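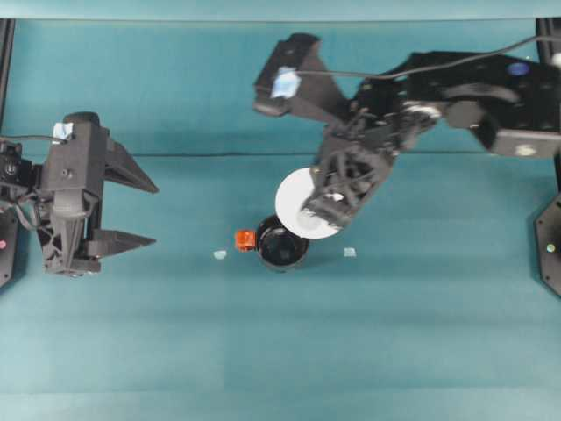
Timo Stüber reckons any kit that takes a school club two terms to bolt together should be able to make its own tea by the end of them. Ours can't. It can, on a good afternoon, deal with a cube.

The kit is the Kunitz two-arm trainer. Ours cost $300 second-hand, plus a box of 237 screws in one unlabelled bag.

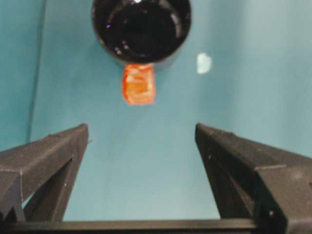
Reviewed by Esperanza Wojcik
Robotics club, August

The good first. The printed fingers are tough, spares are easy to run off, and the teal mat is kind to the wrist cameras, which need all the kindness they can get. Our Year 9s had an arm moving in one lunch break. Moving where they wanted took longer.

Now the manual. It runs to 66 pages and spends 13 of them on unpacking. Calibration gets a paragraph and what I can only call a shrug. The cables catch on everything — budget for ties and tape.

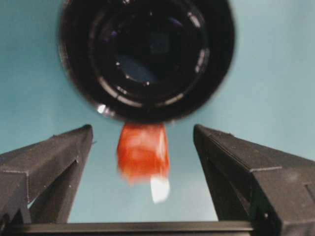

Sieglinde Rieger wrote in to say her club gave up on the manual as well, and that starting each session with both arms parked saved them a lot of swearing in front of the juniors.

We've pinched the idea. The swearing is down a bit. I'd buy the kit again, at the same price, and sort the screws before the kids arrive.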